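Stistora Revises Wash Durability Rating for Fitted Sheets and Bed Cloths

JOLTVILLE, Thu 11 August — Stistora, a supplier of flat and fitted bed linen to hotels, clinics and student housing, has changed the way it rates the service life of its fabrics. The new rating replaces the single wash count printed on product labels with two separate values, one for seam strength and one for shape recovery. It applies to all fitted sheets, pillow covers and small cloths shipped from the Joltville plant.

The former rating was based on the number of wash cycles a fabric could complete before its tensile strength fell below a set limit. Customers reported that fitted sheets were often withdrawn from use well before that point. The usual causes were loss of stretch at the corners and seam creep along the elastic channel. Neither was measured by the earlier test.

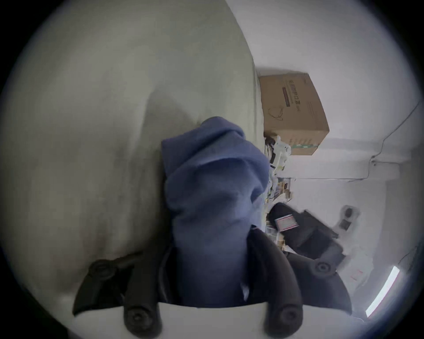 Stistora Technical Bulletin, Vol. 12, No. 2

Under the revised method, test pieces are washed, dried and conditioned in sets. After each set, seam strength is measured at the corner joint and at the midpoint of the long side. Shape recovery is measured by stretching the corner over a fixed form, holding it under load, releasing it and recording the length that remains. Results are reported as a percentage of the starting value.

"A sheet can be strong and still be of no use to a housekeeping department," said Knut Hollmann, head of product testing at Stistora. "If the corner no longer returns to size, the sheet comes off the mattress. We wanted the label to reflect that."

The test program covered 44 fabric and elastic combinations and used more than 3,000 finished pieces. All washing was done in commercial front-loading machines at the Tóth laundry site, which handles contract work for the region. Drying was split between tumble and line methods. Tumble drying had the larger effect on elastic recovery. Line drying had the larger effect on surface feel, mainly in terry and other looped cloths.

Detergent dose was held constant during the main trial. A second trial at a higher dose began in February and is still under way. Its results will be published separately and will not change the ratings announced today.

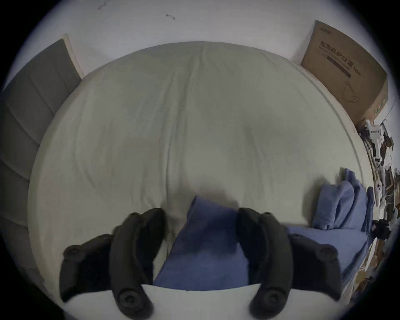

Labels carrying the old wash count will remain valid until current stock is used up. Customers with open orders do not need to take any action. Product codes stay the same, with a suffix added to show which rating method was used. Purchasing departments that import Stistora codes into their own systems should allow for two additional characters.

Stistora has also adjusted its seam construction. The elastic channel on fitted sheets is now closed with a wider overlock stitch, and the corner joint is reinforced with a second row. The change adds a small amount of sewing time per piece. List prices for existing contracts are unaffected.

"The wider stitch was the main finding for us," said Müzeyyen Soylu, production manager. "The narrow stitch passed every strength test we had. It failed after repeated stretching, and always in the same place."

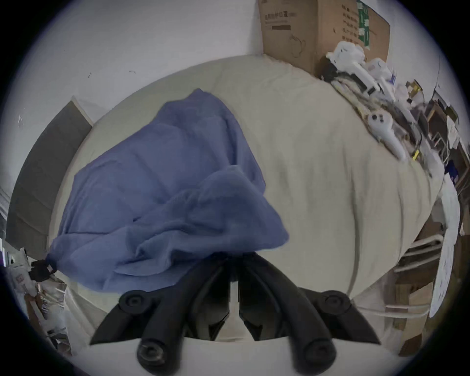

Color retention is rated separately from strength and shape. Small cloths are the most frequent source of color complaints, as they are washed more often than bedding and are commonly mixed into the same load. A blue cloth on a pale sheet, crumpled and left in folds, is a normal sight in a room being turned over, and dye transfer between the two is the case the color test is meant to cover. Samples are pressed together damp under a fixed weight, dried, and compared with a gray scale under standard light. Dark shades are tested after the first wash and again after the fifth.

Facilities that wish to run the shape recovery test on their own stock may request the printed method and a corner form from the Joltville office. An initial batch of 400 forms has been made. Requests will be filled in the order received — one form per site.

Training for laundry supervisors will be given by Iltudura, which prepared the written procedure. Sessions cover sample selection, load setting and record keeping.

Contact for technical questions: Lenni Niskanen, Product Testing, Stistora, Joltville
Contact for orders and labels: Gleice Sales, Customer Accounts, Stistora, Joltville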